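Gripper shoot-out, part two

So, the fingers! Last time I promised I'd get the two Pesent grippers going in the simulator before buying anything for the real bench, and I've finally had the evenings to do it. The wide one went in first and I didn't get on with it at all. It kept catching on whatever stood behind the thing I wanted, and out of 237 tries I threw away 126 as not worth looking at (a few of those were my own typos, to be fair).

The slimmer one is a plain parallel pair, straight grey bars, and I like it much more. I gave it the awkward test, a lumpy pale ball with a marble slab propped up right behind, so there's very little room for the tips to go past.
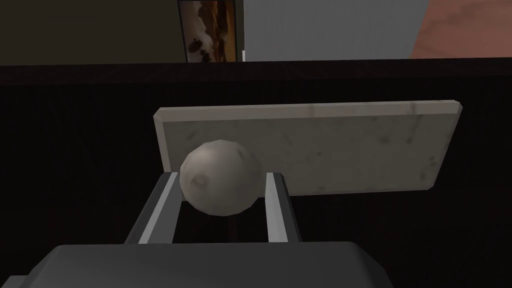

Render: Gretescombe Robot Club, Urar simulator

I've set the view low over the palm, looking along the fingers, because that's where the camera will sit on our arm. It does mean the housing eats the bottom of the picture. I can live with that, though I'd love another 5 degrees of tilt. The dark tabletop is a pain too, as the gap between the fingers all but vanishes into it, so I'm going to try a lighter one.

Next up is the Ahn controller. I've been running everything on the simulator's own one so far, and the Ahn closes the fingers by force and not by distance, which ought to be kinder to odd shapes like this. There are 412 starting positions saved in the club folder if you fancy having a go yourself before I do. Please don't rename them again!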